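Qual tinta usar em tampo de mesa branco que vive manchando?

Publicado em Casa e Reparos — 3 respostas

Sihan Dai
Comprei uma mesa de segunda mão para o quarto onde costuro e pinto cerâmica. O tampo é de MDF e já veio pintado de branco pelo dono anterior, não sei com que tinta. O problema é que qualquer coisa mancha: caneca de café, giz de marcar tecido, até o caderno de capa preta deixou uma sombra cinza. Já tentei detergente neutro, bicarbonato e aquela esponja branca de melamina. A esponja tirou a mancha, mas deixou uma parte fosca que agora suja mais depressa que o resto.

Queria lixar e pintar de novo, mantendo branco. As paredes do quarto são claras e não quero escurecer o ambiente. Minhas dúvidas: preciso tirar toda a tinta velha? Esmalte à base de água aguenta ou tem que ser outra coisa? E dá para fazer sem máquina, só com lixa de mão? O tampo não é grande, mas moro em apartamento e não tenho área de serviço aberta. Posso ficar sem a mesa até novembro, se precisar.

Não queria gastar mais de 200 reais.

Tralel
Eu não pintaria. Pintei a minha duas vezes e nas duas descascou na beirada, bem onde apoia o braço. Acabei colando um laminado por cima e resolveu. Fica mais caro, claro. Na marcenaria da minha rua pediram 700 para fazer com a borda colada e entregar, e achei que valia.

Se for pintar mesmo, pelo menos não use aquela tinta de parede que sobrou da reforma. Muita gente faz isso e depois reclama.

Grirnitz
Dá para pintar sim, e dá para fazer à mão. O que costuma dar errado é a preparação e a pressa de usar.

Não precisa remover toda a tinta antiga. Se ela está firme, basta tirar o brilho e deixar a superfície por igual. Para saber se está firme, faça uns riscos cruzados com estilete num canto de baixo, cole uma fita crepe boa e puxe de uma vez. Se sair tinta na fita, aí é melhor lixar até o MDF naquela região. Se não sair, siga em frente.

Antes da lixa, limpe com pano úmido e desengordurante, enxágue com outro pano e deixe secar. Se você lixar com gordura em cima, só espalha a gordura para dentro do risco. Comece com lixa 220 enrolada num taco de madeira ou de borracha. Sem taco, a mão faz valas que só aparecem depois, quando a luz bate de lado. Use máscara, o pó de MDF é muito fino. Em apartamento, feche a porta e ponha um pano molhado no vão.

Depois vem o fundo. MDF puxa muita tinta, principalmente nas bordas, que são a parte mais porosa. Passe fundo preparador para madeira, duas demãos na borda e uma em cima, e lixe de leve com 320 entre elas. Foi provavelmente por isso que a mesa do Tralel descascou na beirada.

Quanto à tinta, esmalte à base de água aguenta, desde que seja esmalte e acetinado. Fosco mancha mais. Brilhante limpa bem, mas mostra cada risco e reflete a luminária. Rolinho de espuma de alta densidade, camada fina, três demãos — e espere o tempo da lata entre uma e outra, mesmo que pareça seco ao toque. 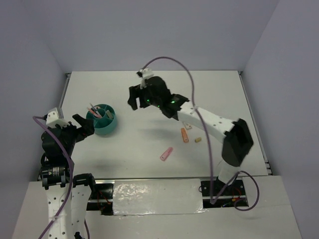

Sobre manter branco, pense também no que vai em cima e em volta da mesa. O branco ajuda a achar alfinete e linha escura, e por outro lado denuncia qualquer respingo. Se quiser suavizar, mexa na parede e deixe o tampo como está: um cinza bem claro puxando para o lavanda, como o das paredes em volta desse tampo branco, já basta para a borda da mesa aparecer sem deixar o cômodo escuro. Equipamento preto, feito a garra de dois dedos ali em cima, também fica fácil de enxergar contra o branco, e com tesoura e máquina de costura vai ser igual.

A cura é a parte chata. Espere 10 dias antes de apoiar coisa pesada ou quente, e nesse prazo não passe produto de limpeza, só pano seco. Objeto deixado parado em cima de tinta nova gruda e arranca um pedaço quando você levanta. Depois disso, detergente neutro e pano macio. A esponja de melamina é abrasiva, foi ela que deixou a sua área fosca.

Com fundo, esmalte, rolinho e lixas, creio que fica dentro do que você quer gastar, se o tampo for pequeno.

Vasthorpe
Concordo com a resposta acima, só acrescento que para a parte de cerâmica eu usaria um tapete de corte ou uma placa de vidro por cima. Pigmento entra em qualquer risquinho e não sai mais.

Sihan Dai
Obrigada a todos. Fiz o teste da fita embaixo e não saiu nada, então vou só lixar e passar o fundo. A placa de vidro fica para depois.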